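How to Study a Short Bible Passage on Your Own

You need a Bible, a notebook and a pen. Set aside half an hour and pick a passage of no more than 16 verses. A psalm works well, and so does one scene from a Gospel.

Step 1. Read the passage three times. Read it aloud at least once. Leave the footnotes alone for now.

Step 2. Write down who is speaking and who is listening. In the letters, go back to the opening lines to find out. In Psalm 100 the speaker calls on all the earth, and that changes how you hear the rest.
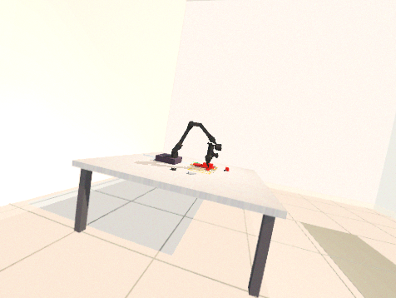

Step 3. Mark any word that repeats. Copy each one into your notebook with its verse number.

Step 4. Read the chapter before and the chapter after. Many hard verses get easier at this point. If one doesn't, put a question mark beside it and keep going.

Step 5. Say the main point in one sentence of your own. Hubert Lis, who taught our evening class in Dratmont, made us cross out any church word we couldn't explain to a child. I still do this with "grace" and "righteous."
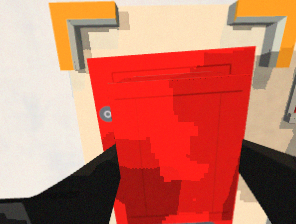 Only now open a commentary or study notes. Compare them with your sentence and change it if you missed something. Where two writers disagree, note both views and the verses they rely on.

Finish with a short prayer from the passage itself. The next day, reread your notes before you start on new verses.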